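Mending as a Trade: An Interview with Nerys Ruddock

Kemeys College, Department of Textile Studies
Interview by Alun Trevor

The knitwear repair course at Kemeys College admitted its first students when the college still occupied its old building on the river side of Prollville. Nerys Ruddock joined the staff as a part-time instructor in machine knitting and has directed the course for the past nine years. In July she met with the department newsletter in her office to discuss how repair is taught, what employers ask of graduates, and the changes planned for the coming year.

Ms. Ruddock began her working life at Pletard, a knitwear manufacturer that at the time ran two shifts in the center of town. She was placed in the mending room, where finished garments were inspected over a lit form and faults were corrected by hand before pressing.

"Every mill had a mending room, and the one at Pletard was at the back, over the boiler," she said. "You were given a sweater with a dropped stitch or a broken end, and you put it right so that the examiner could not find it. If she could find it, it came back to you. I was there for six years and I would say the first two were spent unpicking my own work."

She described the training of that period as thorough and very narrow. A mender learned the gauges and yarns the company used and little else. When orders fell and the second shift was closed, many of the menders found that their skill did not carry easily to other employers.

"We knew how to repair a Pletard sweater," Ms. Ruddock said. "Put a hand-knit cardigan in front of us, or anything with a cable, and we had to think very hard. I have tried to keep that in mind in how the course is set out."

The course now takes 22 students each year. They spend the first term on structure, learning to read a fabric and to draw its stitches on squared paper before they are permitted to thread a needle. Plain knit, purl and rib are covered first, followed by tuck and slip patterns. Students are asked to knit each structure, damage it in a stated way, and restore it.

Ms. Ruddock acknowledged that the drawing stage is unpopular. "They arrive wanting to sew," she said. "I had a student last year, a very capable one, who asked me every morning for a month when she would be given a needle. But a ladder in a two-by-two rib is a different problem from a ladder in plain knit. You have to know which face you are working from. On paper you can make that mistake and rub it out."

The second term is given to repair proper: grafting, Swiss darning, the replacement of cuffs and hems, and the re-knitting of elbows. Emiliano Montes, who teaches this part of the course, came to the college from a tailoring business and joined the conversation for part of the afternoon.

Mr. Montes said that his main concern is tension. "A repair can be correct in every stitch and still look wrong, and nearly always it is too tight," he said. "The student is nervous and pulls. I ask them to work the first ten stitches and then lay the piece flat on the table and leave it alone for a few minutes. Wool relaxes. Cotton does much less of that, so with cotton you need to be right the first time."

He also spoke about the matching of yarn, which takes up more time than visitors to the workroom expect. The department keeps a yarn library built up over 40 years from mill closures, private gifts and the contents of several shops. It holds 1,021 cataloged yarns, each wound on a card with its fiber, count and, where known, its dye lot.

"Black is the worst," Mr. Montes said. "People assume that black is black. We have a full drawer of them and some are brown when you take them to the window, and some are green. Navy is nearly as bad. We do all our matching in the north room before three in the afternoon, and in winter before two."

Asked whether a repair ought to be invisible, the two instructors gave different answers. Ms. Ruddock holds that a student should be able to make a repair that cannot be seen, and that any other choice should follow from that ability. Mr. Montes was more relaxed on the point.

"A customer brought us her father's pullover with a large hole at the shoulder," he said. "We had the right gray. She asked for yellow. She wanted to be able to find the place. I thought it looked very well, and I believe Nerys still does not agree."

"I said it was neatly done," Ms. Ruddock replied.

Garments for student practice are accepted from the public at the college's front desk throughout the term. The owner signs a form agreeing that the work will be carried out by a student under supervision, and pays for yarn only. In the past year the course accepted 53 garments on this basis. Moth damage was the most frequent complaint, followed by worn elbows. Items that have been felted in the wash are declined.

Moth is also the subject on which Ms. Ruddock receives the most letters. Her advice has not changed since her days at the mill. Knitwear should be washed before it is put away for the season, since moth larvae are drawn to skin oils and food. It should be folded and never hung. A garment suspected of moth may be sealed in a bag and frozen for two weeks before anyone attempts to mend it. She does not recommend cedar blocks as a sole measure.

"Brush it, air it, look at it," she said. "People put a sweater in a drawer in April and do not look at it again until October. I would ask them to take it out once over the summer and shake it. Look under the collar and inside the cuffs, where it is dark."
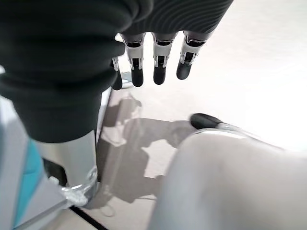 Reading time: 7 minutes

Employment after the course has altered a good deal over the period of Ms. Ruddock's direction. Few graduates now enter manufacturing. Several work in dry cleaning firms that offer repair, others in museum collections, and a growing number are employed by clothing companies that have opened mending departments of their own.

Nhàn Kim, who completed the course four years ago, now manages the repair room at Bitard, an outerwear retailer. She was reached by telephone for this article. Ms. Kim said that the commercial setting had required her to work faster than she was taught, and to decide early which items were worth the time.

"At college you could give a whole day to one cuff," she said. "I have forty-five minutes, and that includes writing the ticket. What I kept was the habit of looking first. I turn everything inside out before I say yes to it. Very often the hole the customer points to is the smaller one, and there is a seam going somewhere else."

Ms. Kim now takes one student from Kemeys each spring for a placement of four weeks. She said she would welcome applicants with more experience of fine-gauge fabrics, which make up most of her intake and which are the hardest to repair without special equipment.

Ms. Ruddock agreed that fine gauge has been a weakness. The department has one linking machine suitable for the purpose, and it has been out of service for long periods. Eifion Gape, the workroom technician, has kept it running with parts taken from a second machine of the same age. A replacement has been approved for the coming year, together with magnifying lamps for each bench.

"Eifion will be sorry to see the old one go, I think," Ms. Ruddock said. "He has asked whether it may stay in the corner."

The written part of the course is also under review. Students at present keep a repair log, recording for each garment the fiber, the gauge, the type of damage, the method chosen and the time taken. From the coming year they will add an estimate made before the work is begun, so that the two times can be compared. The change was made at the request of employers, Ms. Kim among them.

Ms. Ruddock expects the estimates to be poor at first. "Mine were," she said. "I told the supervisor at Pletard that I would have a collar done by lunch. She did not specify which lunch, fortunately."

She intends to remain as director for two more years and will continue to teach the first term herself. The squared paper, she confirmed, will stay.

Applications for the knitwear repair course are accepted through the admissions office at Kemeys College. No previous experience is required, but applicants are asked to bring to interview one item that they have mended, in whatever condition it may be.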